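4. 드라이버 교대 직후의 랩 기록: 결과와 논의

4.1 자료의 범위

이 절에서는 앞 절에서 설명한 절차로 모은 아마추어 카트 내구레이스 기록을 가지고, 드라이버가 바뀐 직후 몇 랩 동안 무슨 일이 벌어지는지 살펴본다. 대상은 트롤라인(Trolline) 서킷에서 열린 한 시즌의 아홉 라운드이고, 한 번이라도 완주한 팀은 19개 팀이다. 분석에 쓸 수 있는 교대는 모두 166회였으며, 교대 전후 구간을 합하면 3000개가 넘는 랩이 남았다. 아마추어 대회에서 이만한 밀도의 기록을 얻기란 쉬운 일이 아니다. 트롤라인의 운영진이 계측 원자료를 아낌없이 내주었고 팀들도 손으로 적은 교대 일지를 기꺼이 빌려주었다. 덕분에 연구진은 시즌이 끝난 뒤에도 한동안 즐거운 마음으로 표를 들여다볼 수 있었다.

분석에서 뺀 것도 밝혀 둔다. 황색기 아래에서 이루어진 교대는 뒤따르는 랩의 속도가 드라이버의 의지와 무관하게 정해지므로 제외하였다. 차량을 예비차로 바꾼 교대도 뺐다. 예비차는 브레이크 페달의 유격이 다르고 타이어 마모 상태도 달라서, 기록이 느려졌을 때 사람 탓인지 차 탓인지 가를 방법이 없었다. 비가 오다 그친 라운드가 한 번 있었는데, 노면이 마르는 속도가 랩 기록을 통째로 끌고 가는 바람에 이 라운드의 후반부는 따로 떼어 4.4에서 다룬다.

랩 기록은 스키넘(Skinum) 계측기의 통과 시각에서 바로 계산하였다. 다만 교대 랩 자체는 피트 정차 시간을 포함하므로 비교에 넣지 않았고, 피트를 나온 드라이버가 결승선을 처음 통과한 다음부터를 첫 랩으로 정의하였다. 이 정의는 Chevalier와 Oei가 제안한 것과 조금 다르다. 두 사람은 피트 출구를 나오는 순간부터 기록을 재었는데, 트롤라인은 피트 출구가 첫 코너 안쪽으로 붙어 있어서 합류 때 뒤차에 자리를 내주느라 잃는 시간이 너무 들쭉날쭉하다. 결승선을 기준으로 삼으면 그 잡음이 상당히 가라앉는다.

4.2 첫 세 랩의 손실

가장 먼저 눈에 들어온 것은 손실의 모양이었다. 우리는 교대 직후의 드라이버가 첫 랩에서 가장 느리고 그 뒤로 매끈하게 회복하리라고 예상하였다. 그런데 많은 교대에서 첫 랩보다 둘째 랩이 더 느렸다! 처음에는 계산이 틀린 줄 알고 원자료를 처음부터 다시 맞추어 보았으나 결과는 그대로였고, 라운드를 하나씩 빼고 다시 계산해도 마찬가지였다.

구간 기록을 나누어 보면 이유의 일부가 보인다. 첫 랩에서 드라이버는 대체로 조심스럽다. 브레이크를 일찍 밟고, 연석을 타지 않으며, 앞차와 간격을 넉넉히 둔다. 느리기는 해도 실수가 적다. 둘째 랩에 들어서면 앞선 드라이버에게 전해 들은 제동 지점을 곧바로 시험하려는 경향이 나타난다. 몸은 아직 차의 진동과 조향 무게에 익숙하지 않은데 머리로는 이미 목표 지점을 알고 있는 셈이다. 그 결과 뒤쪽 직선 끝의 헤어핀에서 라인이 바깥으로 밀리는 일이 잦았고, 여기서 잃은 속도가 다음 직선 전체로 이어졌다. 셋째 랩에서는 대부분이 제동 지점을 조금 앞으로 되돌려 놓았다.

스텔라인(Stelline) 팀의 Intan Yusof는 면담에서 이 과정을 아주 생생하게 들려주었다. 전임자가 내리면서 외친 말이 헬멧 안에서 계속 울리는데, 첫 랩에는 그 말을 들을 여유조차 없다가 둘째 랩에서 갑자기 따라 하게 된다는 것이다. 같은 팀의 Amirul Nair는 반대로 첫 랩부터 곧장 밀어붙이는 편이었고, 실제로 그의 기록에서는 둘째 랩의 골이 거의 보이지 않았다. 대신 첫 랩의 편차가 컸다. 두 사람의 시즌 평균은 큰 차이가 없었으니 어느 방식이 낫다고 잘라 말하기는 어렵다. 그래도 한 팀 안에서 이렇게 뚜렷이 다른 적응 방식이 나란히 살아남는다는 점은 내구레이스의 매력을 잘 보여 준다.

둘째 랩의 골은 경험이 적은 드라이버에게만 나타나는 현상도 아니었다. 시즌을 여러 번 치른 드라이버들에게서도 같은 모양이 나왔고, 다만 골이 얕고 회복이 빨랐다. 초보 드라이버는 골이 깊을 뿐 아니라 셋째 랩에서 지나치게 되돌아가는 경우가 많았다. 제동을 너무 일찍 시작하여 코너 입구에서 차가 멈칫거리고, 이를 만회하려고 가속을 서두르다가 출구에서 다시 타이어를 미끄러뜨린다. 카트처럼 출력이 작은 차에서는 이 미끄러짐 하나가 직선 끝까지 따라온다.

4.3 인수인계의 내용

교대 때 드라이버끼리 무슨 말을 주고받는지도 살펴보았다. 각 팀의 일지에는 내린 드라이버가 직접 적은 짧은 인계 사항이 남아 있고, 몇몇 팀은 피트 담당자가 대신 받아 적었다. 일지를 옮겨 적고 분류하는 일은 Brittany Gill과 Fikri Oei가 맡았으며, 두 사람이 따로 분류한 뒤 엇갈린 항목은 함께 읽고 정하였다. 분류에 쓴 방의 탁자는 밝은 미색의 매끈한 무광 상판이고 그 뒤로 연회색 벽면이 이어진다(그림 3). 글씨가 번진 장은 판독 불가로 두고 억지로 읽지 않았다.

인계 내용은 크게 노면, 차량, 교통의 세 갈래로 나뉘었다. 노면은 어느 코너에 고무가 쌓였는지, 어디에 흙이 올라와 있는지 같은 것이다. 차량은 브레이크가 밀리는 느낌, 조향이 한쪽으로 쏠리는 정도, 엔진이 낮은 회전에서 머뭇거리는지 등이다. 교통은 주변에 어떤 팀이 달리고 있으며 누가 쉽게 비켜 주지 않는지를 가리킨다. 재미있게도 드라이버들이 가장 길게 적은 것은 교통이었고, 뒤이은 드라이버가 가장 쓸모 있었다고 꼽은 것은 차량이었다. 내리는 사람은 방금까지의 싸움을 이야기하고 싶어 하고, 타는 사람은 페달을 밟았을 때 무슨 일이 생길지를 알고 싶어 한다.
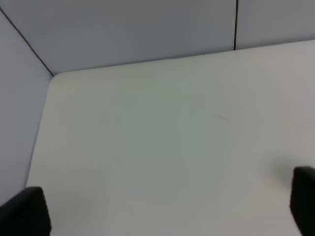 차량에 관한 인계가 한 줄이라도 들어 있던 교대에서는 둘째 랩의 골이 눈에 띄게 얕았다. 노면에 관한 인계는 효과가 더 복잡하다. 미끄러운 자리를 알려 주는 말은 첫 랩의 속도를 늦추었지만 셋째 랩까지 놓고 보면 손해를 주지 않았다. 반면 구체적인 제동 지점을 숫자나 표지판으로 못 박아 전달한 경우에는 둘째 랩의 골이 오히려 깊어지는 경향이 있었다. 체중도 시트 위치도 다른 드라이버가 남의 제동 지점을 그대로 가져다 쓰기 때문일 것으로 우리는 추측한다. 카트는 드라이버의 몸무게가 전체 무게에서 차지하는 몫이 크고, 시트에 앉은 자세만 달라져도 앞바퀴에 실리는 하중이 바뀐다. 일반 승용차 기반의 내구레이스라면 같은 말이 훨씬 덜 위험할 수 있다.

쟁(Zheng) 팀의 사례는 이 점에서 특히 흥미롭다. 이 팀은 시즌 전반에 제동 지점을 코너마다 적은 카드를 만들어 썼다. 카드는 정성스러웠고 팀원들도 자랑스러워했다. 그러다 9월 라운드를 앞두고 카드를 접고, 교대할 때 차의 상태를 한 마디로만 전하기로 규칙을 바꾸었다. “앞이 가볍다”, “뒤가 돈다”, “브레이크 멀다” 같은 식이다. 그 뒤의 교대에서는 첫 세 랩의 손실이 줄었다. 물론 한 팀의 변화를 규칙 하나로 설명할 수는 없다. 드라이버들이 시즌 내내 실력을 쌓았고 날씨도 선선해졌다. 그렇더라도 드라이버들이 스스로 규칙을 고치고, 결과를 일지에 적고, 다시 고쳐 가는 과정은 연구자로서 부러울 만큼 훌륭한 실험이었다.

말의 길이도 따져 보았다. 인계가 길수록 도움이 되리라고 생각하기 쉽지만 우리 자료에서는 그런 관계를 찾지 못하였다. 아주 짧은 인계와 아주 긴 인계가 비슷한 결과를 냈고, 중간 길이에서도 뚜렷한 이득은 없었다. 차이를 만든 것은 말이 전해진 시점이었다. 뒤이은 드라이버가 이미 시트에 앉아 벨트나 장갑을 만지고 있을 때 들은 말은 면담에서 거의 기억되지 않았다. 차가 들어오기 전에 피트 담당자가 미리 전해 준 말은 훨씬 잘 남았다. 피트월에서 내리는 드라이버의 손짓을 읽어 대신 전하는 팀도 있었는데, 이 방법이 의외로 잘 통했다. 정해 둔 손짓 몇 가지면 충분했고, 엔진 소리에 묻힐 걱정도 없었다.

4.4 노면이 마르던 라운드

앞서 떼어 둔 후반부를 다시 불러온다. 이 라운드에서는 일요일 오전 내내 비가 내리다가 경기 중반에 그쳤고, 이후 체커기가 내려올 때까지 주행선만 좁게 말라 갔다. 랩 기록은 거의 매 랩 빨라졌으므로 교대 전 기록을 기준으로 삼는 방법은 쓸 수 없었다. 대신 같은 시간대에 교대 없이 달리던 팀들의 흐름을 기준선으로 잡고, 교대한 드라이버가 그 흐름에서 얼마나 벗어나는지를 보았다.

여기서는 둘째 랩의 골이 사라졌다. 첫 랩이 가장 느렸고 그 뒤로 꾸준히 회복하였으니, 우리가 처음에 예상했던 바로 그 모양이다. 생각해 보면 납득이 간다. 노면이 계속 바뀌는 상황에서는 앞선 드라이버의 제동 지점이 금세 낡은 정보가 되고, 드라이버들도 그 사실을 잘 안다. 전해 들은 지점을 시험해 볼 까닭이 없으니 각자 자기 감각으로 한 랩씩 늘려 간다. 표본이 작아 조심스럽지만, 이 결과는 둘째 랩의 골이 타이어 온도보다 정보의 사용 방식과 관련된다는 해석과 잘 어울린다.

타이어 온도 가설을 완전히 버릴 수는 없다. 마른 노면에서는 정차하는 동안 타이어가 식고, 다시 온도가 오르기까지 접지력이 낮은 상태가 이어진다. 다만 온도만이 원인이라면 첫 랩이 둘째 랩보다 느려야 자연스럽다. 첫 랩의 조심스러운 운전이 낮은 접지력을 가려 주고, 둘째 랩의 성급한 제동이 아직 덜 오른 온도와 겹친다고 보면 두 설명은 서로 어긋나지 않는다. 이를 가르려면 타이어 표면 온도를 랩마다 재야 하는데, 대여용 카트에 센서를 다는 일은 대회 규정상 허용되지 않았다. 다음 시즌에는 연습 주행 시간을 빌려 이 부분을 꼭 재어 보고 싶다.

4.5 교대 순서

마지막으로 누가 누구에게 차를 넘기는지를 보았다. 팀들은 대개 가장 빠른 드라이버를 처음과 끝에 세우고 나머지를 가운데에 둔다. 이 배치에는 출발 직후의 혼전과 마지막 순위 싸움을 빠른 드라이버에게 맡긴다는 분명한 이유가 있다. 그런데 교대 손실만 놓고 보면 이야기가 조금 달라진다. 빠른 드라이버에게서 느린 드라이버로 넘어갈 때 둘째 랩의 골이 가장 깊었고, 실력이 비슷한 사이에서는 얕았다. 느린 드라이버에게서 빠른 드라이버로 넘어갈 때는 첫 랩부터 팀 평균을 웃도는 일이 흔하였다.

그렇다고 팀들에게 배치를 당장 바꾸라고 권할 생각은 없다. 교대 손실은 한 경기 전체에서 보면 작은 몫이고, 가운데 드라이버가 혼전에 휘말려 잃는 시간이 더 클 수 있다. 다만 순위 사이의 간격이 촘촘한 경기에서는 이 작은 몫이 한 자리를 좌우하기도 한다. 체격이 비슷한 드라이버를 이어 붙이는 배치도 시험해 볼 만하다. 시트 조절에 드는 시간이 줄고, 차량 느낌에 관한 인계가 그대로 통할 가능성도 크다. 스텔라인 팀은 이미 몇 차례 이 방식을 써 보았으나 횟수가 적어 여기서 결과를 논하지는 않는다.

4.6 한계

이 연구는 서킷 한 곳의 한 시즌에 기대고 있다. 트롤라인은 저속 코너가 많고 긴 직선이 하나뿐이어서 제동 실수의 대가가 특정 헤어핀에 몰린다. 고속 코너가 이어지는 서킷이라면 골의 위치나 깊이가 다를 것이다. 인계 내용의 분류 역시 일지에 적힌 것만을 대상으로 하였으므로, 적지 않고 말로만 오간 내용은 면담에서 드러난 일부를 빼면 놓쳤다. 일지를 꼼꼼히 쓰는 팀이 원래 준비성이 좋은 팀일 수 있다는 점도 결과를 읽을 때 함께 고려해야 한다.

드라이버의 체중과 경력은 참가 신청서에 적힌 값을 그대로 썼다. 경력은 햇수로만 적게 되어 있어 한 해에 한 번 달린 사람과 매주 달린 사람이 구별되지 않는다. 다음 조사에서는 최근 한 해의 주행 횟수를 따로 물을 예정이며, Marcelle Chevalier가 설문 문항을 이미 다듬고 있다. 계측 원자료의 정리 절차와 제외한 랩의 목록은 부록에 실었다.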